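Section 4. Sorting and Folding at the Table

4.1 Before you start

This section covers the use of the Anonby folding table with loose laundry. It applies to table models 302 and 351. Assembly of the posts and side rails is described in Section 2.

Caution: Do not place a basket on the table until all corner fasteners have been tightened.

1. Wipe the tabletop with a damp cloth and let it dry completely.

2. Place the laundry basket at a back corner. A basket with perforated walls is preferred.

3. Put colored items in the basket. Keep white items out of it, at the opposite back corner.

4. Leave the middle of the tabletop clear. All folding is done there. 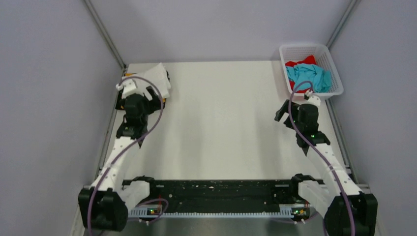 Can damp laundry be folded on the table?
Only dry laundry should be folded. Damp fabric holds creases and can leave marks on the surface coating if it is left overnight.

Note: The load limit of the tabletop is 100 pounds, spread evenly. Do not lean on the side rails.

4.2 Opening out a large cloth

Large cloths are handled before small ones. A sheet or large towel that is folded straight from a pile will keep its old wrinkles.

1. Find one corner of the cloth and hold it firmly.

2. Follow the edge to the next corner. Do not pull the cloth by its center.

3. Lift both corners above the tabletop and let the rest of the cloth hang. If the middle sags, move the corners farther apart.

4. Check the lower part for layers that are rolled or stuck together. Shake lightly - do not snap the cloth near the basket.

5. Lower the hem onto the tabletop first, then bring the corners down toward the back edge.

6. Smooth the cloth from the center outward.
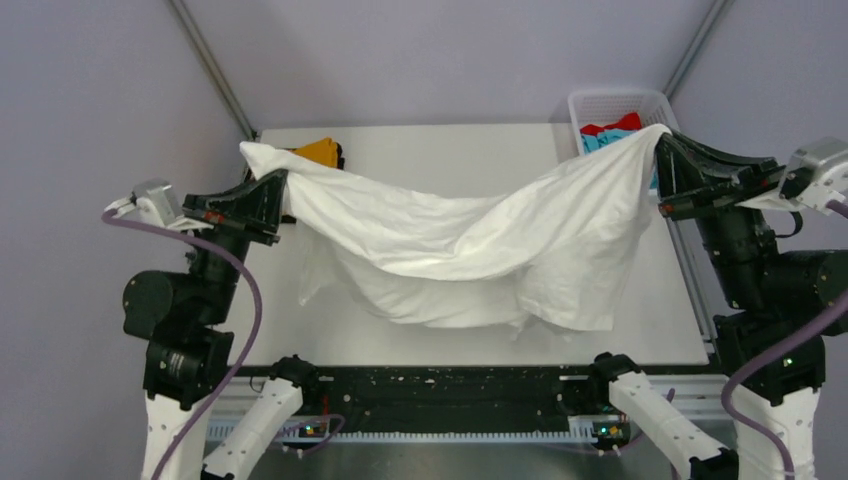 Figure 4-2. White cloth lifted by two corners, basket at back right.

4.3 Folding

1. Bring the left edge over to the right edge and line up the corners.

2. Fold again in the same direction for cloths wider than the tabletop.

3. Fold from front to back until the cloth is roughly 2 hand widths deep.

4. Set the folded cloth aside before taking the next item.

Caution: Keep folded stacks off the side rails. A stack resting on a rail can slide when the table is moved.

For storage of the table between uses, see Section 5.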